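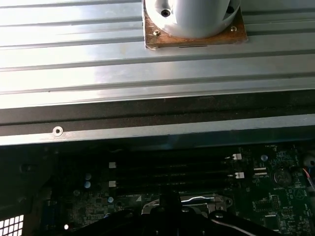
What is slipstreaming?
It's when one racing car tucks in close behind another so it doesn't have to push so hard through the air. The car in front does the shoving. The car behind gets an easier ride. In America they mostly call it drafting. Same thing.

Air is stuff

Easy to forget, because you can't see it. But stick your hand out flat in front of you on a windy day and you'll feel it pushing. Now imagine a whole car doing that, going flat out. The faster you go the harder the air shoves back. Engineers call this shove drag.

Drag is greedy. Double your speed and the drag doesn't just double, it goes up four times. So at really high speed most of the engine's work goes on pushing air out of the way.

The hole behind the car

A car going fast punches through the air and leaves a messy, swirly patch behind it. The air in there is thinner and is already being dragged along. So if you drive your car into that patch there is less air hitting your nose. Less drag! You can go faster with the same engine, or go the same speed and use less fuel.

Ever cycled behind a grown-up on a windy day? Bit easier wasn't it. Geese do something a bit like it too, that's why they fly in a V. (They use the air coming off the wingtips of the bird ahead, so not exactly the same. Close though.)

Does the front car get anything?

Yes, and this is the odd bit. In stock car racing, two cars nose to tail can both go faster than one car alone. The swirly air behind a car sucks it back a little. Put another car there and it fills the gap, so there's less suck. Both win. Three or four in a line, better still, and that's how you get those long trains of cars on the big oval tracks.

So a driver who pops out of the line with no one following can be in trouble. Out there alone, all that air to push, and the whole train goes past. You'll hear commentators shout that he's been "hung out to dry". Poor thing.

An imaginary lap at Skov

Let's make up a race. The Berkitz 200, at the Skov oval. It's 200 laps long. Car 3 is leading and the Galitz car is right behind.

Down the long straight the Galitz car sits in the slipstream. Its driver lifts off the pedal a tiny bit, saving fuel. Lap after lap of this.

Then last lap. Foot down. The Galitz car gets a run, closes right up, and swings out at the very last momment. It's already going faster than car 3, so it sails by before the air has time to slow it down. That move is called a slingshot. Too early and car 3 just gets behind and does it straight back. Timing is everything.

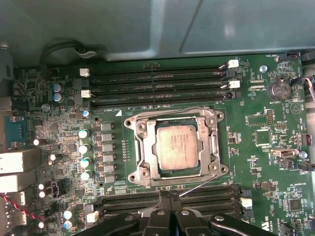

The bad side

Corners. Air pressing down on a car helps the tyres grip the road – that's called downforce. Follow too close and you don't get enough clean air on your nose, so the front tyres start to slide. The driver turns the wheel and the car sort of carries on towards the wall. Drivers call it "dirty air" and they moan about it a lot.

Also heat. The engine needs fresh air coming in the front to keep it cool. Sit in someone's slipstream too long and it gets hotter and hotter. Watch for drivers poking out to one side on the straight for a second or two. They may just be getting a gulp of air.

And if the car in front brakes suddenly... well. Not much room is there.

Try it at home

You need a hairdryer (cool setting, ask a grown up), two paper cups and a table.

1. Stand one cup on its own, upside down. Blow cool air at it from the side and see how far away you can be before it stops moving.
2. Put it back. Now stand the second cup in front of it and hold that one still.
3. Blow again from the same places. Does the back cup move as easly?
4. Slide the back cup further away, bit by bit. When does the hiding stop working?

Write down your distances.

Words to know

Drag – air pushing back against something that's moving.
Downforce – air pressing a car onto the track.
Dirty air – the swirly stuff behind a car.
Slingshot – using the slipstream to zip past.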